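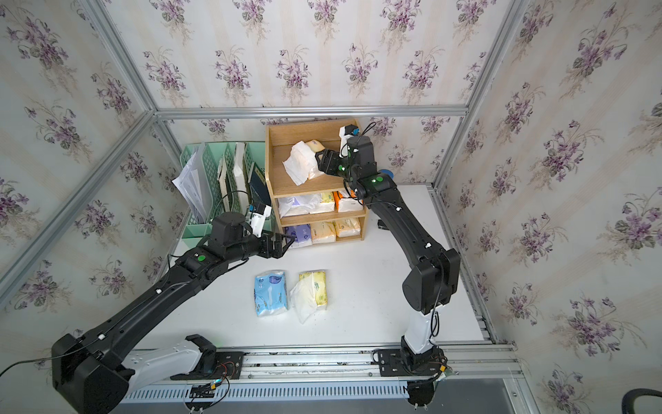

Clevura Household Paper Kit

Forkden Stationery / Home Office / Filing and Sorting

$69.00 CAD
In stock at our Zoststead shop and online

If your hydro bills live in the cutlery drawer and your kid's immunization record was last seen under a fridge magnet two houses ago, come on in, you're among friends! The Clevura Household Paper Kit is the thing we reach for whenever a customer comes into the shop with that slightly hunted look and a grocery bag full of envelopes. It holds everything you need to get an ordinary home's paperwork sorted, named and standing upright where you can find it, and it's been one of our favourites to pack up and send out the door (we do like a thing that gets used).

The folders are a good heavy card in a soft grey, tabbed on the short side so they can be read from above in a desktop sorter or from the front in a drawer. They're cut for letter-size paper. Legal-size documents, like a house purchase agreement, will need one fold across the bottom, and we'd suggest folding with the print facing out so you can tell what it is at a glance. The labels peel off cleanly if you change your mind in the first day or so, and after that they're fairly committed, so do the first round in pencil if you're a ditherer like me.

What's in the box

Tabbed card folders, letter size, soft grey
Plain labels on sheets, matte, pencil and pen friendly
2 document sleeves for passports and birth certificates
A printed sorting guide
A yearly checklist to tape inside a cupboard door

Getting started

Clear a table, put the kettle on, and resist reading anything. The first pass is only for making piles: house, car, health, school, taxes, warranties, and one pile for whatever makes you frown. We keep that last one going right to the end and it's usually smaller than you feared. After that it's a matter of one folder per pile, thickest at the back.

Booklets deserve a spot of their own. Appliance manuals and old bank books tend to slump down and drag the loose sheets along with them, so give them a separate slot in your sorter and they'll behave much better.

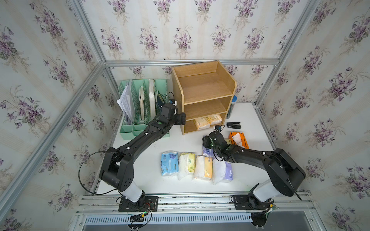 Loose papers in one slot, thin booklets in the next.

As for tax papers, the guide has a page on what to hang on to and a blank column where you can note your own accountant's advice. April is when most of our customers go hunting for slips, and a single folder marked with the year will save you a good deal of muttering.

Details

Item number: 388
Packed weight: 900 g
Folder stock: uncoated card, recyclable
Label finish: matte white
Desktop sorter: sold separately

Does it fit my filing cabinet?
The folders stand or lie in any letter-size drawer. They don't have hooks, so if yours is a hanging system, slip them inside your hanging files.

Can I buy more labels on their own?
Yes, and they're the same matte sheets. Look under Clevura Refills.

Is there a bilingual version?
The checklist is printed in English on one side and French on the other. The sorting guide is in English only for now, though we'd love to see that change.

Pickup and shipping

Pickup is free from the counter in Zoststead, and we're happy to hold your order for a week if the roads are bad. Everything else goes out from our Ashworth stockroom by regular parcel post. Unopened kits can come back to either location for a refund with your receipt.

You may also like: Clevura Refills, Forkden Recipe Card Box, Ashworth Letter Tray

Page updated Jun 8, 2024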